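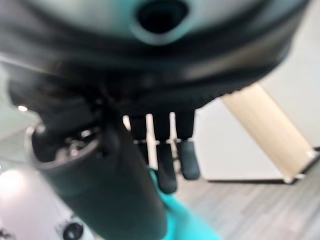
Kestel Building, Room 5
Monthly room inspection, checklist and comments
Date: Wed 30 July
Previous inspection with open items: February

Marks used: OK, FIX, N/A

1. Floor and walkways
Walkway from door to back wall clear: OK
Floor free of spills and loose mats: OK
Cords kept out of the walkway: FIX
Comment: One extension cord crosses the path near the sink. Run it along the wall or tape it down. Same comment as in February.

2. Doors and exits
Main door opens fully: OK
Side door opens from inside without a key: OK
Exit sign lit: OK
Comment: The side door sticks a little at the bottom. It still opens with one hand, so it passes, but it should be planed before winter.

3. Electrical
Outlet covers in place: OK
Power strips plugged straight into the wall: FIX
Breaker panel reachable: OK
Comment: Two strips were plugged into each other behind the storage shelf. They were separated during the visit. Left as FIX until the next check. The label for breaker 5 has faded and needs to be written again.

4. Fire safety
Extinguisher on its hook, gauge in the green: OK
Extinguisher tag signed: FIX
Smoke alarm test: OK
Comment: Tag 1008 has no signature for the last two months. The alarm was loud enough to hear with the hall door shut.

5. Shelves and storage
Shelves fixed to the wall: OK
Heavy items on lower shelves: FIX
Load within posted limit (100 pounds per shelf): OK
Comment: The Delico cartons were on the top shelf again. The heaviest weighed 78 pounds. Move them to the bottom shelf and put the paper goods up top.

6. Cleaning supplies
Bottles labeled: OK
Cabinet latched: OK
Gloves in stock: FIX
Comment: Only size small left. Large is on order from Joubert. The Stevano floor cleaner has a cracked cap, replace the bottle.

7. First aid
Kit on the wall by the door: OK
Contents complete: FIX
Comment: Needs adhesive bandages and one roll of gauze. Eyewash is in date.

8. Lighting and air
Ceiling lights working: OK
Vent covers clean: OK
Window locks: N/A
Comment: None.

Result: passed with open items. Sections 1, 3 and 5 to be fixed within the week, the others by the next monthly check. Post one copy inside the door and file the other in the front office.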